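Updated Dec 27, 2019

I get the same handful of emails every week about how I back up my family photos, so I finally put the answers in one place. I'm a regular person with too many pictures, and I've lost some of them once, which was plenty.

## Why do you care so much about this?

In June a few years back my old laptop quit on me while I was getting ready for a trip to Caltport. I lost most of a summer and my kid's entire first season of T-ball. I cried over T-ball pictures. In a parking lot! So now I'm the person who brings up backups at cookouts.

## How many copies should I keep?

I keep the set I work from, plus 2 backups. One backup lives in my desk drawer and the other lives at my sister's house over in Hatham. If a pipe bursts at my place, hers is fine, and the other way around. I have hers in my closet too, so it's a fair trade.

## What kind of storage do you use?

Mostly plain old hard drives. They're cheap for the space you get and I understand them (you plug it in, you copy stuff, you unplug it). I also pay for online storage, but my internet out here is so slow that the first upload took about 20 days, and I complained the whole way through.
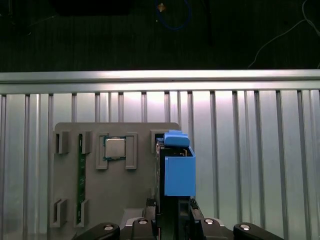
*Blue cable, white cable. Label yours at both ends!*

## Do cables really matter?

More than I thought they did. I spent a whole evening sure that a drive had died, and it was a bad cable. Now I wrap a bit of masking tape on each end and write what it goes to. If a drive keeps vanishing in the middle of a copy, swap the cable before you panic, then try a different port, then panic a little if you want to.

## How often do you back up?

The drawer drive gets done on the first of the month, when I pay bills, so I remember. The one in Hatham gets swapped whenever we go over for a birthday. There are seven birthdays on that side of the family, so it works out pretty well. After a big trip or a wedding I don't wait — I copy everything that same night and I don't erase the camera card until it's done.

## How do you name your folders?

Year first, then month, then a couple of words. So something like "2019-06 lake cabin." I tried a fancy system with people's names and it fell apart in a week. Keep it boring. Your tired self at 11 at night has to be able to follow it.

## Should I delete the blurry ones?

Yes, please do! I used to keep every single shot. One time I had 29 pictures of the same birthday cake, and it was a grocery store cake. Now I keep the best few and let the rest go. I do it in front of the TV and it doesn't even feel like a chore.

## Do I need one of those boxes that holds several drives?

Probably not, if you're only saving your own pictures. I went back and forth on it for ages. They're handy when you have a ton of video or a whole household saving to one spot, and it's nice to slide a drive in on its carrier and skip the pile of cords. But a box full of drives sitting in one room is still in one room. You'd want that second place too.

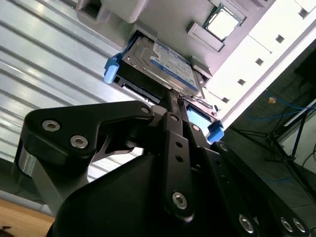

*A hard drive partway into its bay, light blue latches on the carrier.*

## How long does a drive last?

I wish I knew! I've had one that gave up early and another that I'm a little embarrassed to still be using. I write the month I bought it on a sticker and start thinking about a new one once it's been a few years. Clicking noises mean stop what you're doing and copy it now.

## How do I know my backup is any good?

Open it. Pick a folder you haven't looked at in forever and click through some pictures. I do this every time I swap drives, and once I found a folder that had copied over completely empty — all of our week in Antal. Thankfully the originals were still on the laptop.

## What about prints and old albums?

I'm working through my grandmother's albums on a scanner, a few pages at a time. I'll put up a separate page about that when I'm further along. For now, keep them out of the basement and the attic, and write names on the backs in soft pencil while there's still somebody around to ask.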